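Procurement Forum
Home | Boards | Equipment and Services | Members | Help
Search this board Enter keywords Go
Print this thread | E-mail this thread

Greltex two-arm tabletop package: request for assessments before renewal

Posted by: lab_services_office
21 Apr 2022

Our institution is considering whether to renew its evaluation license for the Greltex two-arm tabletop package. The package as offered to us consists of the arm pair, the five-fingered hands, the operator station and a support agreement with 11 service visits over the term. Members who have run the package in teaching or research settings are invited to post their assessments in this thread. Comments on hand performance with ordinary household objects would be of particular value, as that is the use named in our grant. Please keep pricing under negotiation out of public replies.

Posted by: d_qaisi

I write as the responsible person for the Mahasneh teaching laboratory, which has held the package since October. Our assessment covers 301 logged trials on household tasks. I shall limit this reply to the electrical accessories group, where our findings differ most from the vendor's literature.

The task sheet calls for one hand to steady a power strip while the other works at a plug adapter in one of its sockets. The sheet leaves other articles on the table by design, and the operator is expected to leave them where they are. Trials are scored on the plug only.
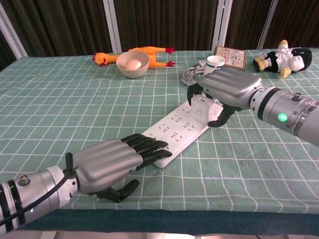 Photo: Dima Qaisi / Mahasneh teaching laboratory

The steadying hand is the weaker half of this task. With the fingers laid flat along the strip, it holds acceptably against a straight pull. It does not hold well against a twist, and a new operator nearly always twists. Our written guidance now asks operators to settle the first hand fully before the second hand closes on the adapter.

On the positive side, the grasp on the adapter itself has been dependable. The fingers curl over the body of the plug and the thumb comes in low, and we have had very few slips once that position is reached. Reaching it takes patience. I would rate the hands as good, the operator station as fair, and the printed manual as poor. The chapter on thumb calibration refers to a menu that is absent from our version of the software.

Our recommendation to our own department was to renew for one year with conditions.

Posted by: benchwright_400

I must respectfully disagree with the rating given to the hands. Our unit evaluated the same package alongside the Werau kit, and for plug work we found the Werau two-finger gripper quicker to teach and simpler to maintain. A plug is a block with flat sides. Five fingers are a considerable expense for holding a block.

I would also question a score that considers the plug only. If an operator knocks over a cup on the way to the socket, that should appear in the record. A purchasing office reading "301 trials" will assume that the whole table was taken into account.

Posted by: d_qaisi

The second point is fair, and I should have been clearer. Contact with other articles is logged in a separate column and does not affect the score. The column is supplied to anyone who requests our summary. I agree that it ought to be on the first page.

On the first point, our students move from plugs to cups, soft toys and eggs within the same session. We did not wish to change the end tool between items. For a unit that handles only plugs and connectors, I would not argue against the Werau kit.

Posted by: facilities_review

May I ask whether the power strip is energized during these trials? Our safety office has declined two similar proposals on that question alone, and the vendor's reply to us was a brochure.

Posted by: d_qaisi

Our procedure requires that the strip be disconnected from the building supply at all times. The requirement is written into the task sheet, and the supervisor signs for it at the start of each session. I can send the wording by private message.

Posted by: facilities_review

Thank you. Please do. The signature line is what our office will want to see.

Posted by: jasalico_support

This account represents Jasalico, the regional service partner for the Greltex package. We have read the remarks on the manual and accept them. The calibration chapter describes an earlier release. A corrected chapter has been prepared and will be sent to all license holders on request – please quote your license number.

With regard to twisting of a held object, we recommend reviewing the grip force setting for the steadying hand. The default is conservative. Units which have raised it by 3 steps report better results with long, light items.

Posted by: benchwright_400

With respect to the service partner, a default that must be raised before the product can hold a power strip is a matter for the manufacturer and should not be left to each customer to discover. I would also ask who carries the cost if a finger tendon fails at the higher setting. Our agreement was silent on this.

Posted by: jasalico_support

Tendon wear within the published force range is covered. The adjustment described above remains within that range. We will ask that this be stated in the agreement text.

Posted by: d_qaisi

We have tried the higher setting since reading the reply above, in one session only. The strip turned less under the hand. I would not draw a conclusion from a single session, and the operator that day was our most experienced one. We will repeat it with first-year students and I will post the result here.

Posted by: lab_services_office

The office thanks all contributors. The replies on grip force and on tendon coverage have been forwarded to our negotiators. We have also requested a loan of the Werau kit so that both products may be tried on the same task sheet, with table contact reported on the first page as suggested. The thread will remain open – members with experience of the operator station in particular are asked to reply, as the only rating received so far is "fair" and we have no detail on the reasons.

Posted by: d_qaisi

The reasons are chiefly the foot pedal and the seat height, neither of which can be adjusted without tools. I will write this up separately.

Reply to this thread | Print this thread | E-mail this thread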